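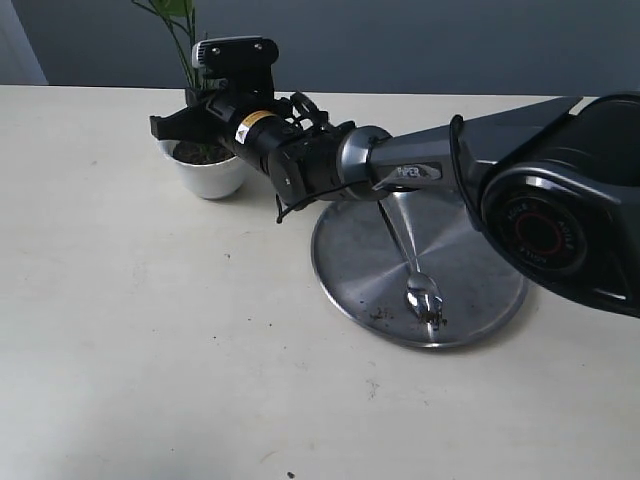
Jaruwan Suwannarat
Research engineer, Wiriya plant-handling project

4.2 Cable snags during the soil-spooning task

By far the most interesting fault we met was also the plainest one: the arm caught on its own cable. In the spooning task the arm picks up a metal spoon from a steel plate, scoops soil and tips it into a small white pot. We ran the task 202 times on the PiPER arm and lost 72 runs, a far worse result than the bench trials in May had led us to expect!

Figure 3. The arm at the potted plant, with the gripper just above and partly in front of it. A thin black cable hangs in a short loop beneath the wrist. The spoon lies across the plate with a small clump of soil in its bowl.

We first blamed the grip. A spoon handle is thin and shiny, and our depth readings over the plate were poor, so we spent a good while tuning the Itport grasp planner. It made the grasps lovely to watch and did nothing for the failure rate. The joint logs then gave us the real clue. In nearly every lost run the current in the wrist rose shortly before the spoon slipped, always while the wrist was turning to tip the soil. The lower cable had gone tight, and the planner knew nothing of it, as our Arnness model of the arm holds only the rigid parts.

Two of the lost runs matter more than the others. In both, the cable came free under load and the gripper jumped towards the pot. The force limit stopped the arm each time and the plant came to no harm, but we treat these as safety events. A person steadying the pot by hand would have had very little warning.

The fix was a pleasure to work out. We now add the slack cable to the model as a soft tube with a fixed bending limit, and the planner turns down any wrist angle that would pull it straight. We also brought the force limit lower for the whole tipping move. Some paths are longer as a result, and a few spoonfuls still end up on the plate when the wrist has to go the long way round. The Durnex controller needed no changes beyond a new stop threshold, set out in Section 4.3 together with the repeat trials.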